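Dollimitz Shared Workshop – minutes of the build group, March 2025

Present: Catarina Lobo (chair), Fadi Atallah, Femke Koster, Ivars Vītola (notes)
Apologies: Inês Baptista

1. Arm and liquid handler, layout in simulation
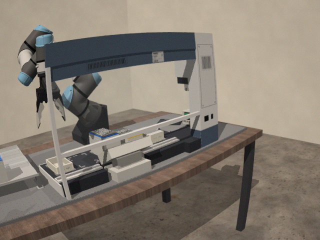
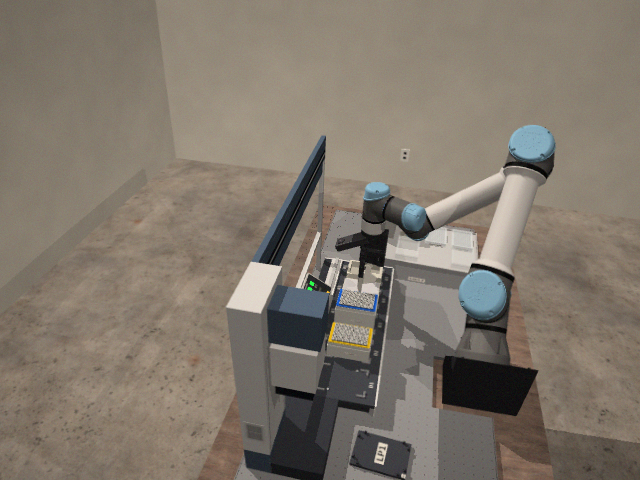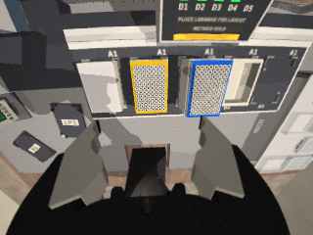
Renders: Fadi Atallah / Dollimitz build group

Fadi took us through the model and we all loved it. Seeing the arm and the handler share one table makes the whole build feel real! Femke likes the blue and yellow rims on the racks, easy to tell apart from across the room, and wants the same colors on our own. Agreed.

Catarina asked if the gripper can get in under the beam with the fingers fully open. Fadi will run the approach again from 9 start positions and bring the results. The LP1 plate stays where it is in the model for now.

2. Table

Ivars has a quote from Tudstead for the top and legs, delivery in 14 days. Everyone happy, order to go in this week. Femke offered her van for the base plate – thank you Femke!

3. Money

Balance is 91 euros after the last cable order. Inês sent word that Hinrichs will lend us a power supply until May. Great news.

4. Any other business

Fadi would like to show the simulation at the open evening. Yes please. We need a bigger screen, Catarina to ask upstairs.

Actions
Fadi – approach runs, short clip for the open evening
Ivars – Tudstead order
Femke – van, rim colors
Catarina – screen

Next meeting: same room, after the table is in.

2 comments | 14 shares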